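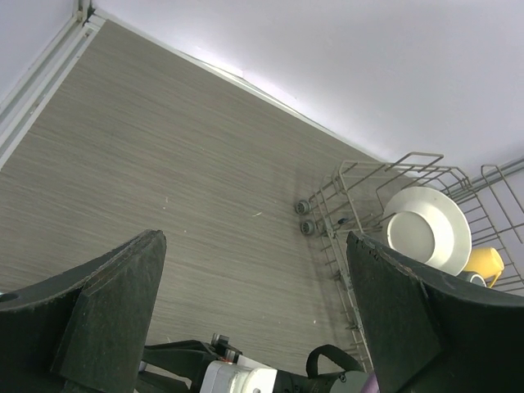
Dallthorpe Ward Results is a table of candidates and vote counts for council elections in the Dallthorpe municipal area. Each row is one candidate in one ward in one election. The file has 3,714 rows covering 246 ward contests. It was typed from printed result sheets by Dineo Mnguni and Sibusiso Oosthuizen and checked by Philomena Arthur against the posted ward totals.

Files
results.csv: one row per candidate
wards.csv: ward codes, names and boundary version
changes.txt: corrections by release

Columns in results.csv
ward_code: text, joins to wards.csv
election_id: text, general or by-election plus sequence number
candidate: name as printed on the ballot
party: short code; IND for independents
votes: integer, blank if not reported
elected: 1 or 0

Known problems
Spoiled ballots are missing for 176 polling stations. Ward totals are not affected, but turnout should not be computed for those wards. Boundaries in Jultham were redrawn between the second and third elections, so ward codes there do not match across the change. Two candidates named Naidoo stood in the same Jultham ward; use the party column to separate them.

Uncontested wards have one row, with votes left blank and elected set to 1. Do not read the blank as zero.

Loading
Files are UTF-8, comma separated, with a header row. Read ward_code as text or leading zeros will be lost.

Send corrections to Marietjie Mkhize with the ward code and a scan of the result sheet. The next release is planned for September.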